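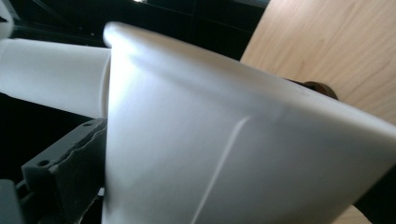

Philomena Sheehan wanted to know why anybody would write a whole article on paper cups, and then she talked to me about them for most of an afternoon. You drink from it and you throw it out, she said, what else is there? And then, before I could answer, she was off on the cups at her sister's wedding, which leaked, and the ones at her old dentist's, which were shaped like cones and could never be set down, so that you stood there holding the thing until you were called.

I had gone to see her about something else (a quilt, as it happens, which will get its own story one of these months). But she had poured my tea into a plain white paper cup, in her own kitchen, with a perfectly good shelf of china behind her, and I asked. She likes them, was the answer. They don't clink, they weigh nothing, and when her hands are bad in the morning there's no handle to fuss with. She buys them in sleeves of 40 and keeps them in the broom closet.

So I started paying attention, the way you do when you've learned a new word and suddenly it's all over town. Plarkuvwood runs on paper cups. There are cups at the library book sale with pencils standing in them, cups on the windowsills of both second-grade rooms with bean seedlings coming up, cups under the drip at the back of the hardware store. At my own house there was one on top of the refrigerator full of screws from a bookcase we took apart two moves ago, and I had walked past it so many times I'd stopped seeing it.

If you have one nearby, go and get it. I mean it, the rest of this will be more fun. Take a plain one, no printing, no lid, no cardboard sleeve. What you've got is a flat piece of paper shaped like a slice of a fan, curled around until the two edges overlap, with a round piece set into the bottom. That's all it is! The paper on most cups meant for drinks has a very thin lining to keep the coffee from soaking through, and the overlapping edges are sealed together down the side.

Run your thumb along that overlap and up to the lip. The top edge has been rolled outward into a little tube of paper, and where the roll crosses the seam there's usually a bump or a notch. Uriel Bautista taught me never to drink from that spot. He ran a coffee counter called Nikex out of the old ticket office for years, and he turned every cup so the seam faced away from the drinking hole in the lid. Customers thought he was being fussy. He was, bless him, but I never once had a drip down my shirt from one of his cups, and I can't say that for the places I've gone since he closed.

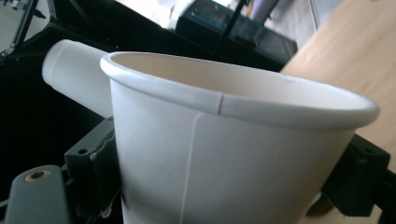
The rolled lip of a paper cup, with the small notch where the seam comes up to meet it.

The roll does more work than it gets credit for. Without it the mouth of the cup would go floppy the minute you picked it up, and you can prove this to yourself with a pair of scissors. Snip the lip off, fill the cup partway with water (over the sink, please) and give it a gentle squeeze. I did this with my nephew in December, when the schools were out and the rain wouldn't quit, and we went through half a sleeve trying different things. We cut lips off. We unrolled one all the way around with our fingernails, which takes far more patience than either of us was born with, and left him with a limp, wavy edge that he wore as a crown.

Then he wanted to build with them, of course, and I'd forgotten how good they are for that. A cup upside down is sturdier than you'd think. We laid some out on the kitchen table with a baking sheet on top, then more cups, then another baking sheet, and kept going until my sister came in and asked, in a certain voice, what was holding up the cat.

Turn yours over now. The bottom doesn't sit flush with the end of the cup. It's set up inside by a little bit, and the wall carries on past it to make a short skirt, and it's that skirt the cup stands on.

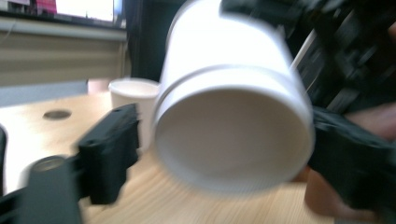

Iraís Ventura, who teaches one of those second-grade classes with the bean seedlings, has her students find this out for themselves by pressing the bottoms into a stamp pad. They expect a big solid dot and they get a ring. She makes a whole lesson of it, and by the end there's a long sheet of butcher paper covered with rings in four colors, overlapping, some with faces drawn in. She has kept a few over the years and showed me one that I'd have happily framed.

For the seedlings she pokes three holes in the bottom with a sharpened pencil, from the inside out. A plain cup holds up through a few weeks of watering, and after that it starts to go soft along the bottom edge, and that's when the beans go home. Don't put a softened one in a backpack. She would like parents in particular to hear that.

Back at Philomena's, I did eventually ask about throwing them out. Ours can't go in with the regular paper in this town on account of the lining, and she'd rather not fill a trash bag with them, so hers get a second turn. The tea cup from breakfast gets rinsed and holds buttons by lunch. She had a row of them along the back of the sewing table, shirt buttons, coat buttons, the odd ones with shanks, and one cup laid on its side for pins, so she can sweep them in with the edge of her hand.

I came home and took down the cup from the top of the refrigerator. The screws are in a jar now. The cup had a rust ring in the bottom but was otherwise sound, and I've put it on the windowsill with a bean in it.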